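What an open day should measure

Opinion
Zarmeena Khokhar
22 Apr 2021

The Sundska open day ran its household station in a room with a sofa, a woven basket and one arm. The task was stated on a card by the door: clothing on the sofa goes into the basket. No score was posted. I stayed for most of the afternoon, and my argument is that the missing score matters more than anything the arm did.

Some background for readers who do not follow this area. Cloth is a hard class of object. A rigid part has a pose that can be written down with six values, and once the pose is known the grasp follows from a table or a short calculation. A garment has no such pose. Every drop gives a new shape. The area that offers a good pinch point may be a fold one moment and a flat surface the next. The controller has to pick a point, close on it, and find out from the motor current or from the camera whether it has anything.

The station used a two-finger gripper and a policy trained on recorded demonstrations. Talha Satti, who ran the session for Sundska, gave the training set as 1,000 demonstrations, collected with an operator moving the arm. He was careful to add that these were full runs, start to finish, and that failed runs had been kept in a separate set. I have no complaint about any of that. It is a reasonable amount of data for one task in one room.

My complaint is with the way the work was shown. Visitors came in groups, stayed for a run or two, and left. A group that saw a clean pick went out convinced that laundry is solved. A group that saw the fingers close beside the sleeve went out convinced that it is all theater. Both groups were wrong, and both had been given no means of being right.

A demonstration is a sample. If the host does not say how large the sample is and how the cases were chosen, the visitor can draw nothing from it. This is ordinary practice in any test lab. When I worked on connector testing at Zukureck, we did not accept a part on the basis of a good afternoon. We had a sheet with the number of insertions, the number of failures, and a column for the kind of failure. The sheet was dull and people argued from it.

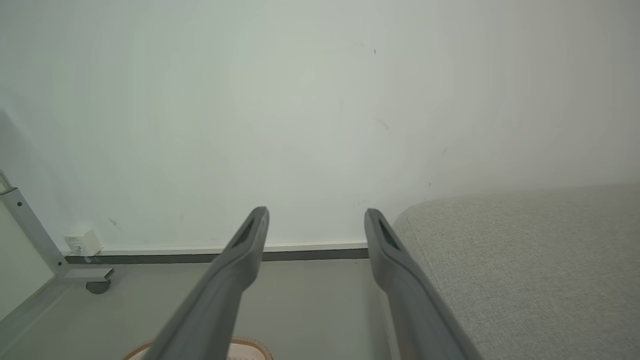
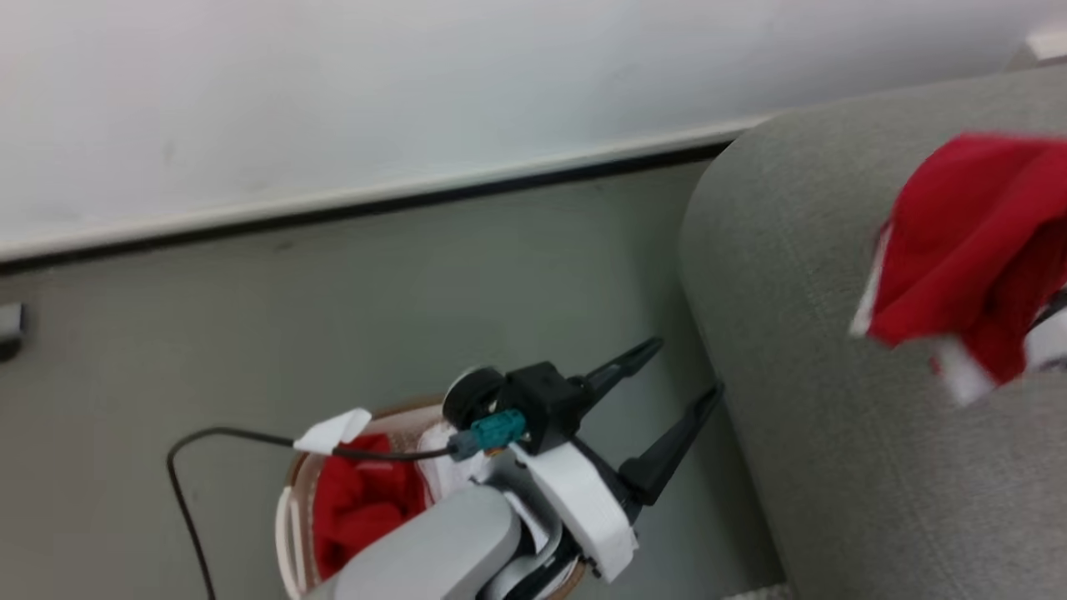 The gripper with its fingers open, at the wall and the sofa arm; in the second view, the woven basket and the red garment on the sofa are also visible.

Consider what can vary at a station like this one. The garment can lie on top of the cushion, over the arm, or down in the corner where the arm meets the seat. It can be one color or two. The sofa can be close in color to the item or far from it. Red cloth on light gray upholstery is an easy case for segmentation, and I would expect a vision system to find it under most indoor light. White cloth near a white wall is another matter. The basket can sit square to the arm or be shifted by a visitor's foot. Each of these is a test condition, and each can be set on purpose.

I asked Satti which conditions had been covered in training. His answer was direct. Garment position was varied by hand between runs. Basket position was varied less. Lighting was left as it was. He had the breakdown on a laptop and showed it to me when I asked. I thought it was the most useful thing in the building, and it was closed for the rest of the session.

The usual objection is that the public does not want tables. I have heard this from organizers at three events now, and I don't accept it. People read nutrition labels and the fuel economy sticker on a car. A board by the door with attempts, successes and the main causes of failure takes less reading than the card that was already there. It would also change what visitors do while they watch. Somebody who knows that the common failure is a pinch that closes on the cushion fabric will look at the fingertips at the right moment. Without it they watch the elbow, where nothing of interest happens.

A second objection, and a better one, is that published rates invite comparison between stations that are not comparable. Uzor had a bin-picking cell at last November's trade show and posted a rate for it, and I saw visitors hold that figure against every arm in the hall, including one that was folding towels. The risk is real. The fix is to print the conditions next to the rate. A number for rigid parts in a fixed bin and a number for loose cloth on furniture should not look alike on the board, and they will not if the conditions are there in the same size of type.

There is also the matter of resets. At the household station a person had to put the clothing back on the sofa between runs. The way it is put back decides how hard the next run will be. I do not suggest that anyone at Sundska was placing items to flatter the arm. I do say that a person who has watched the arm all week will learn where it does well, and that the hand will drift there without any intent. The remedy is cheap. Print a set of start layouts, shuffle them, and let a visitor draw one. Skulex does this in its training course for integrators with a deck of 15 cards, and the added time per run is small.

I would go further on the question of intervention. Satti stopped the arm 2 times while I was present, both times properly, with a clear word to the group. Those stops should be counted as failures and posted as such. A stop that is not recorded is a run that has been removed from the sample, and the rate on the board, if there were a board, would be too high.

None of this needs new hardware. The controller already logs each run. The rate could be on a screen from the log with a short script, and the conditions could be entered by whoever does the reset. I sent Satti a one-page template after the event, with columns for layout, garment, outcome and stop. He replied that the layout column would have to be a drop-down or it would not get filled in. He is right, and I have changed it.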